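Sorting the snack box again. April, rain all day, no excuse left.

So the round table in the front room has been collecting food for weeks. Every time somebody comes back from the shop they drop one bag on it and walk off. I do it too. By last night there was no room for a plate and I said fine, an hour, before dinner, done.

Rules I set myself:

- everything off the table, then only back what has a place
- anything open gets eaten or goes in a jar
- no new containers. None. I have a Drereo storage set in the hall closet that I've used twice and I'm still annoyed at it

The box is an old milk box, the low kind with no lid. I like these. You can see what you've got, you can shove it on a shelf and pull it out again with one hand, and when it gets gross you flatten it and there's another one next month. Gunhild (Bach, downstairs, gives me her boxes) thinks I should line them with paper. I never do.

First pass was bad. I just put things in. Long stuff slanting across, soft stuff squashed in the corners, a cloth in there too for some reason, bunched up at the front where it takes the room of two packets. Everything fit, technically. But you couldn't get at anything without three other things coming with it, and I know how that ends. It ends with me buying a second one of something that was at the bottom the whole time.
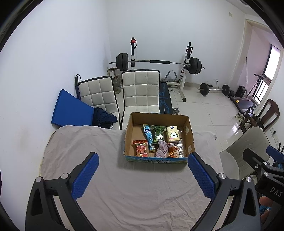 ## Take two

Out with the cloth first. Cloths do not live with food, I don't care how clean it is. Then I sort of stood there and thought about it for a minute, which I should of done at the start.

What I landed on:

1. Tall and stiff at the back. Cartons, anything that stands up by itself.
2. Long packages flat along one side, never on the diagonal. Diagonal is the worst. It makes two triangles and nothing you own is a triangle.
3. Crinkly bags last, on top, standing up if they'll stand.
4. Clear plastic trays go on their edge. They crack if you lay stuff on them, ask me how I know.

Dilwyn Pugh told me years ago to pack a box like a bookshelf, spines up, and I laughed at him. He was working nights at the Zamdale warehouse then and he packed his own lunch like that, everything on end, in a cooler. Anyway he's right. If you can read the top edge you can find it. I'll tell him next time he calls, or maybe not.

The bags are the real problem. A bag of chips is all air and no manners. Brynhildur lets the air out with a pin and puts tape over the hole, which seems insane to me, they go soft in two days. I'd rather just leave the puffy ones out and eat them first. So that's the new rule, puffy goes first. My stomach voted yes.

Also the tablecloth. I keep meaning to iron it. It came out of the dryer in a ball and I put it on the table in a ball, basically, and told myself the weight of things would flatten it out. That was in the winter. It has not flattened out. It's from Ravn, the shop on the corner that closed, and I liked it in the store because it's the color of nothing, sort of gray, sort of beige, doesn't show crumbs. It does show every single wrinkle. Small packets slide into the folds and sit crooked and it makes the whole table look like I got robbed.

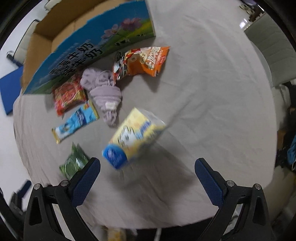 Anyway the thing I wanted to write down, so I remember it next time, is the order. Empty the box all the way. Not half. If you leave a layer in the bottom you will build on top of it and be right back where you were. Put it all out on the cloth, group it, look at it, be a little ashamed, then load.

Groups I use, nothing fancy:

- breakfast things
- things with a date coming up
- snacks for people who visit
- snacks I pretend are for people who visit

The date one matters most. I write the month on the top edge with a marker, just the month, big. Wycliffe Mutiso showed me that when we shared the place in Graton and I've kept doing it ever since. He did it on eggs too, one by one. I don't go that far.

Oh and cloths. Since I'd pulled that one out I went and looked and there were more of them all over the kitchen, behind the kettle, on the oven handle, one in the fruit bowl?? They're all in the drawer now. Folded in thirds so they stand up, same bookshelf idea. Guess I'm a convert.

Didn't get to the shelf above the fridge. That's its own day. There's a bag of lentils up there older than the lease and I'm not ready to talk about it.

Dinner was late. We ate the puffy stuff first like I said, so nobody was that hungry anyway. Soup, bread, the end of the cheese.

Things still to do before the weekend, putting them here so I see them:

- iron the tablecloth, or at least pull it straight
- give Gunhild back her scissors
- more marker pens, the black one's dying
- ask Guðlaug if she wants the Drereo set, she has the cupboard space – I really don't

If she says no it's going out on the curb.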